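Last updated: October
12 comments | 40 shares

Rental cottage turnover safety check, with our notes

We look after the Hegazy cottage and the two Tekberg flats, and over the years this list has grown from a scrap of paper on the fridge into something we would feel lost without. Please print it, scribble on it and make it your own. We run through it on every changeover, usually Thursday, after the cleaning and before the beds are made.

Smoke alarms: press and hold the button on each one. OK
Comment: The one on the landing sounds fainter than the others - it has a new battery now, but we'll listen again next time and replace the whole unit if it's still weak.

Carbon monoxide alarm, boiler cupboard: OK
Comment: Check the "replace by" date on the back while you have it down. It's so easy to forget, and ours had crept up on us.

Hot water at the bath tap: NEEDS ATTENTION
Comment: Much too hot for little ones after running for 2 minutes. The plumber from Prinda is booked to look at the mixing valve, and until then there's a card by the tub asking guests to run the cold first.

Bath mat and grab rail: OK
Comment: Lean on the rail with your whole weight, don't just give it a friendly wiggle! The mat suckers had gone stiff, so we put out a new one.

Towels and linens: OK
Comment: Look for pulled loops and frayed hems, where small fingers and toes get caught. We fold ours thick and square and keep the stack well away from the heater, with a gap of 30 inches. 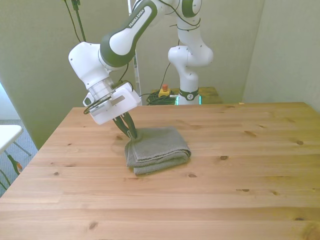 Stairs and handrail: NEEDS ATTENTION
Comment: Step 7 has a loose carpet edge on the left side. It's tacked down for now, and the Flonano people are coming to fit a proper metal strip along it.

Window latches upstairs: OK
Comment: The back bedroom one is stiff but it does hold. A drop of oil wouldn't hurt, and we keep meaning to bring some.

Fire blanket and extinguisher: OK
Comment: Needle in the green. A guest had hung an apron over the blanket (we've all done it), so the hook has moved to the other wall.

Outside steps and porch light: OK
Comment: Sweep the leaves off every single time at this season, please, even if they look dry.

Sign the sheet and leave it in the hall drawer for whoever has the next changeover.

We use cookies to remember your preferences. Accept | Manage settings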